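Kinbridge Tableware: Shallow Bowl Gallery

Updated 21 February 2022

The gallery covers the shallow serving bowl in the Prorneck line, item 513, with notes on shape, finish, stacking and care. Other Prorneck pieces have their own pages. For Flamotmont plates and platters, use the menu on the left.

The Prorneck bowl is made for whole fruit, bread and dry goods. It has no foot ring and no handles. The base is flat and meant for a hard, level surface such as a tabletop or counter. On a tablecloth the bowl will sit correctly if the cloth is pulled smooth first.

Finish code for this item is M2, a matte glaze in off-white. Matte glazes show shadow more softly than gloss glazes, and the inside of the bowl will look grayer than the outside wall when the light comes from one side. Customers matching the bowl to older pieces should compare the outer walls. Color varies slightly between firings. Order all pieces for one table together if an exact match is needed.

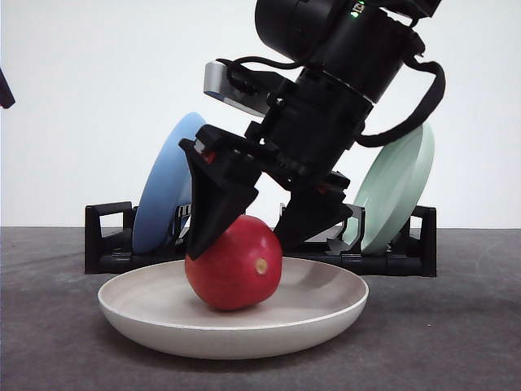

Prorneck shallow bowl, matte off-white, with red apple. Dark gray tabletop.

The rim is low and gently curved. Round fruit can be lifted out from above without tilting the bowl, and a single piece stays in view from across a table. The low wall also limits how much the bowl will hold. Fruit should be set in one layer. A second layer tends to roll off when the bowl is carried, and the weight of the upper pieces will bruise soft fruit such as pears and ripe peaches. For larger amounts use the Kneževič deep bowl, which has a straight wall and a wider base.

Stacking: up to 10 bowls of the same size. Place a sheet of paper or thin felt between pieces. The glaze marks more easily from contact with another glazed rim than from normal table use. Do not stack with Flamotmont plates on top.

Cleaning: warm water, mild dish soap, soft cloth. Gray lines left by knives or metal spoons are metal deposits on the glaze and can usually be removed with a baking soda paste. Rinse and dry before storing. Fruit juice should be wiped up the same day, especially cherry and plum.

Heat: not for oven or stovetop use. Do not pour boiling water into a cold bowl.

Packing: single bowls ship in a double-wall carton with molded paper inserts. Keep the inserts if the bowl will be stored or moved. Trade orders ship on pallets, and orders over 1,000 pieces are scheduled by the Kinbridge warehouse after the deposit is received. The warehouse is closed for stock count for the first two weeks of August.

Replacement inserts are listed under Parts. Quote the item number and finish code with all orders.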